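Tag der offenen Tür bei Trusar in Sendau: der Zweiarmroboter Grirden im Test

Im November war ich bei der Vorführung, angemeldet hatte mich Konrad Bachmann aus unserer Packabteilung. Zwei Stunden, 153 Besucher laut Anmeldeliste, eine Station im hinteren Teil der Halle.

Der Grirden hat zwei weiße Arme und mehrfingrige Hände. Vorgeführt wurde das Verpacken empfindlicher Ware, und zwar mit Luftballons in dünnen Plastikbeuteln. Pouran Kazemi von Trusar erklärte die Steuerung knapp und beantwortete auch Fragen zur Wartung. Nach 4000 Betriebsstunden werden die Fingergelenke getauscht.

Gut gefallen hat mir der Umgang mit dem Ballon — die Hände drücken nur so viel wie nötig. Von 12 Durchgängen ging einer schief, da blieb die Folie an einem Finger hängen. 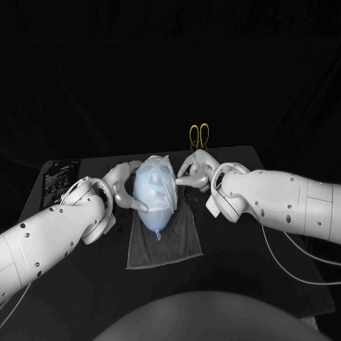 Weniger gut ist das Tempo. Für eine Packstraße wie unsere reicht es nicht, für Einzelstücke schon. Auch die Kabel unter den Unterarmen würden mich im Alltag stören. Einen Preis nannte man nur auf Anfrage. Den Ranjbar vom Vorjahr fand ich schneller, aber deutlich gröber im Griff.

Vier von fünf Punkten. Ein Angebot für eine Teststellung habe ich angefordert.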